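Local History & Landmarks > Buildings and Structures
Thread: Date of the stone abutments at Farkitz mill crossing

millrace_k
I'm trying to settle a date for the two stone abutments on the old Farkitz road, just upstream of the present bridge. The county survey sheet puts them with the second bridge. The church history puts them with the first, which would make them a generation older. Both can't be right.

What I have so far: the east abutment is coursed rubble, lime mortar, with dressed quoins on the downstream corner only. The west one is the same stone but has dressed quoins on both corners. Clear span between faces is 21 feet at the springing level. Nothing carved that I could find, but the lower three courses on the west side are under silt.

quoin_and_rubble
The span is your best evidence. The first bridge was a timber deck on log cribs, per the township road book, page 206. Log cribs don't leave coursed masonry behind. I would go with the survey sheet.

millrace_k
Page 206 describes the bridge at Wevon ford. That's the next crossing down. The clerk uses "lower bridge" for both of them depending on the year.

quoin_and_rubble
I read it as Farkitz. The entry before it is the Farkitz mill tax.

tollhouse
The entries aren't in geographic order. They are in the order the bills came in. I indexed that book for the Deno library and you can't take position on the page as evidence of anything. Check the payee. If it was paid to the mill owner, it's Farkitz. If it was paid out of the ford account, it's Wevon.

millrace_k
Ford account. I looked at it again last night.

quoin_and_rubble
Fine, I withdraw page 206. I don't withdraw the date. Dressed quoins on one abutment and partly on the other says to me that the east side was repaired after a washout, and the only recorded washout is the May flood, after the second bridge was up.

tollhouse
Only recorded washout. The road book has a gap of several years before that.

siltline
Has anyone put a level on the footings? If the two sides were built together the bottom courses should agree within an inch or so. I probed the west side from the bank a while back and hit stone lower than I expected, but a bar is a poor instrument for that. I can bring an auto level and staff if somebody can get permission from the landowner on the east side.
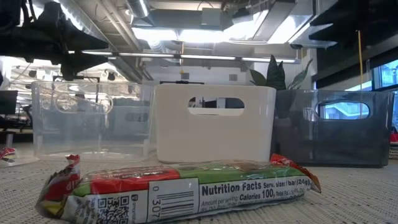
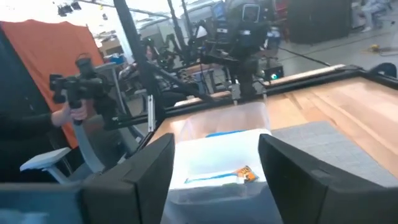

Snack bar in the first, small orange packet in the second.

millrace_k
East side permission is not a problem, I have it in writing until the end of the season. West side is road right-of-way up to the fence.

Where do you want the benchmark? There is a bolt in the curb of the present bridge but I don't trust it. The deck was lifted when they changed the bearings.

siltline
Not the bolt. Use the doorstep of the mill. It only has to be stable for one morning, we want relative levels, not elevation.

aoun_road
Coming in from the Aoun side of the county. We have a near match, over 200 yards below our old sawmill. Same pattern, quoins on the downstream corner only on one side. Ours is documented as a single build. The contractor ran short of dressed stone and put what he had where the current hit. So one-sided quoins are not proof of a repair.

quoin_and_rubble
Downstream corner is not where the current hits.

aoun_road
It is on ours. There's an eddy off the wheel pit that comes back against it. I don't know your channel.

millrace_k
No wheel pit near enough to matter here. The tailrace comes in below the bridge.

tollhouse
Before anyone gets in the water, there is a bill in the loose papers at Deno, item 257, for "stone for the abuttment and hauling same." One abutment, singular -- the clerk's spelling. No place name on it. The haulage rate might fix the distance from the quarry, if the quarry was the one on the hill.

quoin_and_rubble
Singular supports a repair.

tollhouse
Or two bills, one lost. I'd like to see the rate before arguing about it. I'll copy it out and post the wording.

siltline
Water is down to the second course on the gauge side this week. If we're doing levels I would sooner do it before the next rain. 8 a.m. at the mill door works for me.

millrace_k
8 works. I'll bring a shovel for the west footing.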